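The night shift at Trumside began, as it always did, with the cell we called Skallen. I loved that cell! Two arms, blue brick walls, roses on the floor, and a right shoulder that had been grumbling since October.

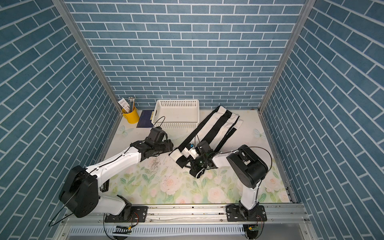 What do you check first on an arm that grumbles? The bolts at the base, then the cable where it bends over the joint.

I had the Istton manual open on my knee at page 240, and the log stood at 2,893 cycles. I ran the shoulder up slowly and listened. There it was - a tick, soft as a fingernail on a cup, and always at the same spot.
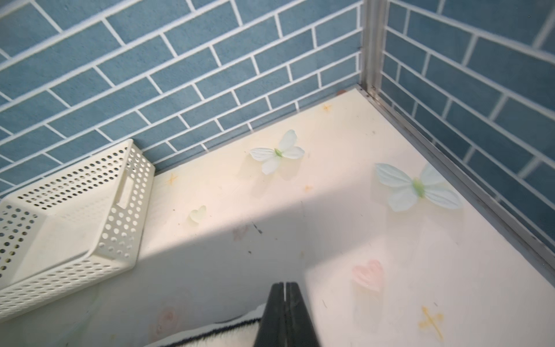

So I backed it off by two degrees and ran it again. Tick. I tightened the third of the 6 bolts, a quarter turn and no more, and tried once more with my ear nearly on the rail. Silence! Lovely, oily silence, all the way up and all the way down. I wrote it in the log in my best handwriting and put the kettle on.
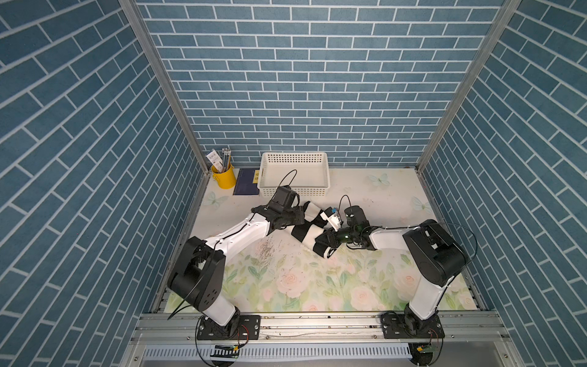
*Skallen, both arms at the striped cloth.*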